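Wudwood Kitchen to Adopt Sorted Cutlery Trays

The shared kitchen at Wudwood will change the way it stores and issues cutlery when the dining hall reopens in January. Under the new arrangement, forks and other utensils will be kept in open trays according to type and handle, and the deep drawers beneath the serving counter will be withdrawn from use.

The change follows a review of kitchen practice conducted by Jodico, which manages catering at the Wudwood and Fothergill buildings. The review found that staff preparing the midday service spent much of the first half hour looking for matching sets. Cutlery bought at different times had been stored together, and place settings were often completed with whatever came to hand.

"We have good cutlery and enough of it," said Trevor Birkett, who is responsible for dining services at both buildings. "It has simply been kept in a way that makes it hard to use. A person setting 40 places should be able to take what is needed from one spot and move on to the next job."

According to the inventory prepared for the review, the Wudwood kitchen holds 39 forks with pale handles and 32 that are metal throughout. A smaller number of older pieces will be set aside for the staff room. No new cutlery is to be purchased this year.

The trays are clear plastic, so that the contents can be checked from the side as well as from above. They will stand in a row along the back edge of the work surface, with the area in front left free for sorting. Returned items will be spread out there, inspected for bent tines and worn handles, and placed in the tray to which they belong. Knives used in food preparation are not part of the arrangement and will remain in the locked cabinet.

Sorting forks and other cutlery on the green work surface
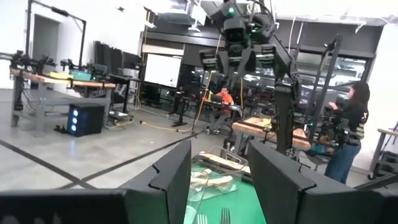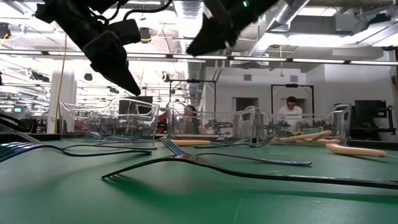
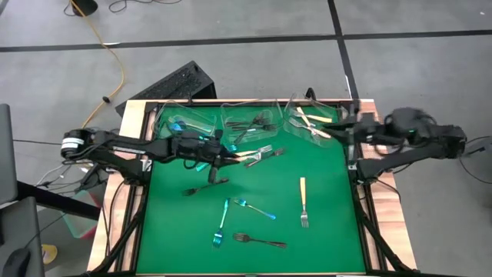
The review also recommended that sorting be treated as a task in its own right, with 30 minutes assigned to it after the midday service. At present it is done between other duties, and the work is often left for the evening shift. Jodico has accepted the recommendation for Wudwood and will consider it for Fothergill once the new arrangement has been in place for one term.

Kitchen users who book the room outside regular hours are asked to follow the same procedure. Cutlery should be washed, dried and sorted before the room is vacated – items left in the dish rack overnight will no longer be put away by the morning staff. A printed guide to the trays will be posted beside the sink and included with each booking confirmation.

A similar layout has been proposed for the smaller kitchen at Gedstead, where storage space is limited and the counter is shared with the coffee service. Mr. Birkett said a decision on that site would depend on whether the counter can be extended.

Questions about the new arrangement, including requests for additional place settings, may be directed to the dining services desk on the ground floor at Wudwood. The desk is open until 4 p.m.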